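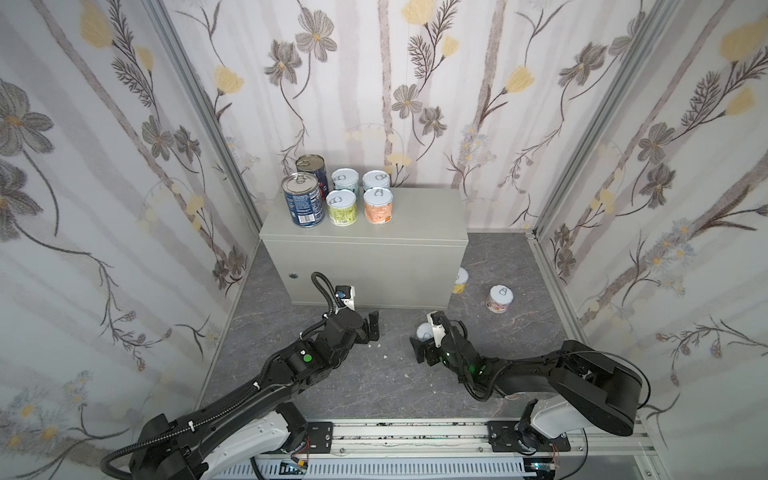 Cans on top of the cabinet

Church Life > Small Groups > Fasting before the fall study?

millpond_reader
Our group at Irkent is starting Nehemiah in September and the leader wants all of us to fast for 3 days before the first meeting, because Nehemiah fasted before he went to the king. I've never gone past one meal. Is this normal? The church is in the middle of raising 4,000 for the roof and I can't tell if the fast is for the study or for that.

oldhymnal
Chapter 1 says he mourned and fasted "for days." It doesn't say how many. Three days sounds like Esther. I'd ask your leader which one he has in mind.

Tillman_pew5
We did it at Histville two years ago. Most people skipped lunch and prayed through the lunch hour. A couple did water only and one of them had to stop on the second day with a headache. No one thought less of her.

graftedbranch
I don't think a leader should set a number of days for other adults. Matthew 6 has fasting as something you do without it being seen. If the whole group knows who is doing it, that's already a problem.

oldhymnal
Joel 2 calls a fast for the whole assembly. So does Ezra 8. Everybody knew who was fasting in those. Matthew 6 is about doing it to be admired.

graftedbranch
Fair on Ezra. But Ezra was leading people across open country with no guard. A book study is not the same kind of thing.

Rurnavwood
If you take medicine with food, talk to your doctor first. I'm diabetic and my pastor had me give up TV in the evenings. I read the Psalms in that time, 5 a night, and finished all 150 in a month.

millpond_reader
Thanks, all. I asked him. He said it's meant for the study and the roof is separate, and one meal a day is fine. He did pick three days from Esther, so oldhymnal was right.

graftedbranch
Glad he's flexible. I'd still have left the number off.

Tillman_pew5
What translation are you using? We had four going at once and the list of gates in chapter 3 got confusing.

millpond_reader
ESV for most of us. I'm bringing my NIV too.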